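Felbridge Parts Words

Felbridge is a list of 2,000 names for computer parts, in English and Norwegian, with the everyday words people use for them at the counter of a repair shop. I began it in November, when I was translating labels for the Sitik shop and could not find one list that had both the proper term and the spoken one.

Each row has the English term, the Norwegian term, a spoken form if I know one, and a short note. The file is plain text, UTF-8, with tabs between the columns. Please do not open and save it in a spreadsheet program – it changes some of the part names into dates.
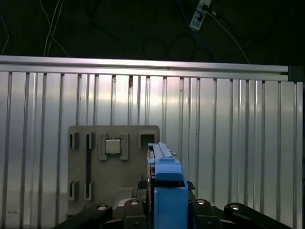

A CPU chip in a square socket frame on a grey plate.

Spelling is Australian where the word allows it (colour, grey, centre). "Socket" and "slot" have separate rows, although many customers use them as the same word. Plural forms are given only when they are irregular.

Known problems
The cable section is thin, only 20 rows. Version 2 fixed the doubled rows for fans. The spoken forms from Handden were collected by Ragnvald Moen and I have not checked all of them.

Licence
Free to use and change. Please keep the name Björklund in the header line.

Corrections are welcome by email. I answer mostly on Saturday.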